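3.2 Drive bays and cabling 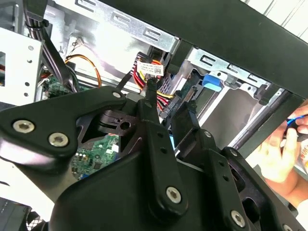
Figure 4. Interior of a desktop case at the drive cage, with the power wires and the connector at the rear of the drive.

The desktop computers in the Celtholm intake came from offices and two public libraries. They were sorted by case size at the door and then opened one at a time on the bench. This section deals with the part of the work that took place around the drive cage, where most of the differences between cases showed up. Side panels, covered in Section 3.1, took little time and gave few problems.

A total of 154 cases were opened. For each one the bench worker filled in a sheet with the type of drive mounting, the route of the power wires, the way the wires were held in place, and the time from the first touch inside the case to the moment the drive was lying on the bench. The sheet was drawn up by Farzana Pathirana and changed once, in August, when a line for labels was added. Sheets filled in before the change were completed from notes where the notes allowed it and left blank where they did not.

Mounting fell into two groups. In the first, the drive was fixed to the cage with screws on both sides, and the second side could be reached only after the opposite panel had been taken off. In the second, the drive sat in a bay with a plastic release tab. Figure 4 shows a case with a blue tab of this sort projecting from the bay, and the flat metal tray below it. We counted 63 cases with tabs. Tab color was not recorded in the first weeks and is not used in the analysis.

Tabs were quicker, but the gain was smaller than we had expected. The tab itself took a few seconds. What took time was the connector, which in either group had to come off before the drive could move. On many cases the power wires reached the drive in a short bundle with little slack, and the worker had to get at the connector in the space between the cage and the nearest panel. Bundles that met the drive from above were easier to work on than bundles that came up from below, where the hand blocked the view.

Wire color followed the usual pattern in almost every case. The bundle in Figure 4, with its red, yellow and black wires, is typical. Thinner pairs in other colors, such as the orange and yellow pair that loops behind the perforated bracket on the left, were noted under "other wiring" and traced to their far end only if they crossed the path of the drive. Most did not. In the cases where one did, it was unplugged at the end nearest the drive and taped to the wall of the case.

Cable ties were a separate matter. Our first instructions said to cut every tie before starting. Adalberto Nogueira, who opened the largest share of the cases, pointed out that a tie well away from the cage did no harm, and that cutting it let the whole bundle spread across the opening. From then on, ties were cut only if they held a cable that had to be moved. Ties near a corner of the case, like the black one at the top left in Figure 4, were normally left alone. The sheets do not show which rule was in force on a given day, so the two sets of times cannot be fully separated.

Labels caused more discussion than any other item. Some wire bundles carry a small white label with printed text and a barcode. Nistamwood, which buys the sorted cable, asked that these be removed, while the library staff wanted them kept for their own lists. We settled on copying the printed text to the sheet and leaving the label on the bundle. A label close to the connector got in the way of the fingers, and on 40 sheets the worker wrote a remark to that effect. Nana Eshun tried sliding the label farther up the bundle before pulling the connector. This worked on loose labels and tore the others.

Damage was light. The parts most often harmed were the plastic rails at the side of the bay, which had become brittle in the older cases and cracked if the drive was pulled at an angle. Sheet-metal cages bent on occasion but could be pushed straight by hand. Scratched contacts on the drive were entered as damage whether or not the drive was later tested, and so the figure given in Section 4 should be read as an upper limit.

Times were taken with a wall clock and written down to the nearest half minute. Fulgencio Varela repeated the timing on a small set of cases with a stopwatch and found no difference that would change the order of the two mounting groups.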